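Firnden Reading Room: where we are with the storage money
Progress report for the Negri small grants desk, March

Hi again, and thank you for the second payment, which landed in good time! 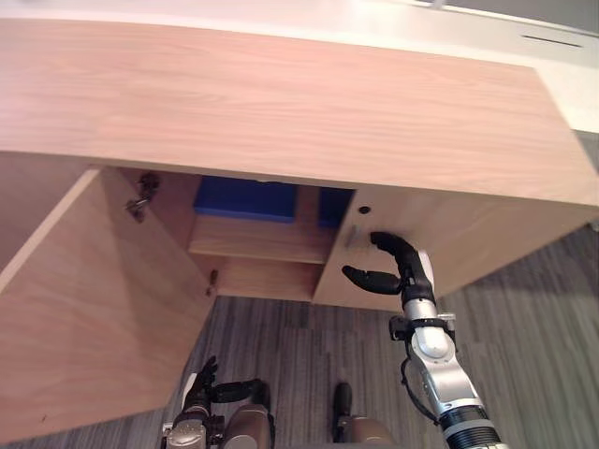

You asked me to keep this one short and stick to the cabinets, so I'll try. When I wrote in January we had 5 units on order from Fasudau and nowhere sensible to put anything. The units are all in now, up against the long wall, and the room feels a good deal calmer already. The pale wood was the right call. I know I went back and forth on that (you were very patient), but the building went up in 1902 and the windows are small, so anything darker would have swallowed the light.

What's done: all the units are standing, leveled and fixed to the wall. The doors are hung. I've been going along opening each one all the way, checking the hinges and the latch plates, and looking at how the shelf sits inside. I want every shelf settled before the bulk of the boxes come over from the hallway, so most of the unpacking is still ahead of me. I did start with the blue things, I'll admit, as they're the easiest to find again.

What's not done: 2 of the doors need adjusting. They close, but they rub along one side, and I'd like that fixed before children start pulling on them. Fasudau has agreed to come back in April at no charge. I also haven't settled on labels. I tried some paper ones and they looked awful, so I'm pricing the little slide-in holders from Genine. They'd come out of the leftover hardware money if that's all right with you. Could you let me know?

One thing I didn't plan for was the old card index. It dates from 1965 and takes up a whole corner, and I had assumed it would go straight to the basement. Then I opened a few drawers and lost an entire afternoon in there (sorry). I'd love to keep it upstairs, which means the craft supplies get one shelf fewer than I put in the original plan. I think we can live with that, but it is a change, so I'm flagging it.

On the budget, we're a little under on the units and a little over on delivery, and the two nearly cancel out. The invoices are in the same folder as last time. The only bill still to come is for the floor repair by the door, and I'll send it on as soon as I have it.

Next up is the unpacking, then the labels, then moving the reading table back under the window. I'm hoping to open the room again in May. Come by before then if you're in the area, and bring old shoes, as the hallway is still all boxes!

Recent from Firnden Reading Room
Storage project: January update
Why we're keeping the long table
Spring opening hours
Donating books: what we can and can't take
Floor repair by the front door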